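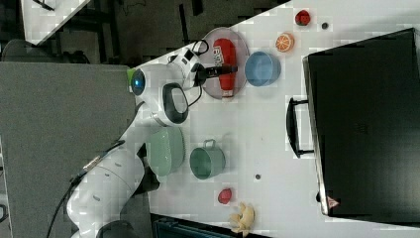 **Figure 7.1.** The gripper at a red squeeze bottle lying across a plate, with a bowl and an orange slice farther along the table.

# Chapter 7: Picking Things Up

I've run a robotics club on Thursday afternoons long enough to know which chapter everybody flips to first, and it's this one. You've spent six chapters on joints, frames, cables and safety stops, and you've been very patient (mostly!), and now you want the arm to grab something. Good. Let's grab something.

Pick an easy object to think about first, like a foam cube. A cube has flat sides, it sits still, and it's the same width wherever you squeeze it. If your gripper opens wider than the cube and you come down straight over the middle, you'll probably get it. My club had the cube working before the snack break on day one and felt like geniuses.

Then we switched to a squeeze bottle, and the afternoon fell apart. A bottle on its side is round, so it wants to roll. It gets narrow toward the cap. It gives a little when you press on it. Lay it across a plate, as in Figure 7.1, and you've got one more headache: the fingers have to get low enough to hold the bottle without banging into the plate underneath. Come in too high and you pinch the top of the curve, and the bottle squirts out sideways like a bar of soap.

We logged every try that day. Out of 15 attempts we got 2 clean lifts, and one of my students wrote "ketchup wins" across the bottom of the log sheet. I still have that sheet. It's the reason I wrote this chapter the way I did.

## What you'll be building toward

The project that runs through this chapter is called Rivoseo, after the team that first entered it in our spring table-clearing contest. Your job is to get an arm to move mixed kitchen items from one part of a table to another: plates, bowls, play food, a bottle or two. By the end of May my own groups usually have something they're proud to show their families, even if it drops a banana now and then.

You can do all of it on the Brutari trainer arm from Chapter 2 or on any arm with a two-finger gripper and a way to set finger width. If your school uses the Pusance simulator, you can do the first half of the chapter there, but please try the bottle on a real table before you move on. Simulated bottles are much too polite.

## Before you start

Get out your notebook and choose one object from your own kitchen. Set it down the way it would really land if you were in a hurry, so tipped over is fine. Now pick it up using only your thumb and one finger, *slowly*, and write down these things:

- where your fingers touched it
- which direction your hand came from
- what moved before you had a good grip

Try it again from a different side. I bet you change your wrist angle without thinking about it, and that little wrist turn is where we'll start in Section 7.1. Keep your notes handy, too, as you'll need them for the Petkov grip chart on the next page.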